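Making racks at the bench: a talk with Siu-fong Kong 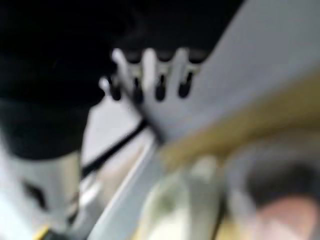

Midtbø, Mar 17, 2024

Siu-fong Kong has been making racks and holders for other people's workrooms for long enough that she no longer keeps the early ones. She works under the name Clollier, in one room with a long bench and shelving on two sides. When I arrived she was sorting white parts and did not stop while we talked.

Comb shapes are what she is asked for most. A row of upright prongs will hold lids, trays, sanding sheets or envelopes, and customers generally know what they want to put in it before they know what size it should be.

"They send me the width of the shelf," she said. "I want the thickness of the thing that goes between the prongs. The shelf I can work around."

She rounds the tips on nearly everything. Square ends catch on paper and on sleeves, and she spent most of one September filing them down by hand on an order of 300 pieces for a stationer called Flulska. After that she changed the drawing.

The slots at the foot of a comb came later. A customer wanted to thread a strap through and fix the rack to a trolley, and she found the slotted version used less material and was easier to wash. She now puts them in unless someone asks for a solid base.

"I had one man send his back and say it had holes in it," she said. "So I made him one without. It was fine. It was heavier."

Her own bench is less orderly than the things she sells for it. She admits to this freely. Tools go back in their places in the evening, but in the daytime they stay where her hand leaves them, and she keeps offcuts of card for longer than she should. Card is what she uses for trying out a spacing. She cuts a strip, marks it, stands the objects against it and moves the marks until they can be lifted out without knocking the next one.

"You want a finger's room," she said. "If it looks right on paper it is usually too tight."

The range is called Clorska and has 49 sizes, though she says most orders come from a handful of them. She has sold almost 3000 pieces in all. The most awkward was number 231 in her order book, a holder for rulers of different lengths which the customer wanted to stand upright in a drawer that was too shallow for any of them. They settled on laying them flat.

I asked whether she had thought of making them in colours. She had tried a dark green and a red, and both sold slowly. White shows the dirt, she said, but people wipe it down when they see it – with dark colours they leave it.

She does not plan to take on a bigger room. The bench is the right height and she has the shelves as she wants them. Next on her list is a wider comb for baking trays, which she has put off twice. The trial pieces bent when she loaded them at one end, and she wants to thicken the base before she shows it to anyone.

"It's nearly there," she said. "I'll give it another month and see what it does with the heavy trays."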